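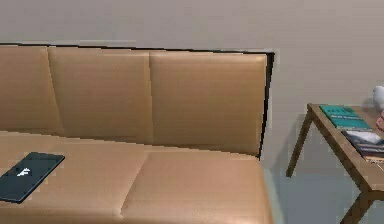 Beekeepers around Valilmont have something to cheer: the region will pay growers to leave flowering strips beside their fields, starting in July! The plan covers 964 farms and sets aside 40 days each summer with no spraying near the strips. Evening meetings are open to everyone, and growers who would sooner stay home on a tan leather sofa with three back cushions can watch them online. "We've wanted this for years," said Raymonde Morin, who keeps hives near Omunden. Sign-up opens March 5, 2024.

Search this site
Print | E-mail this article
Get our farm newsletter in your inbox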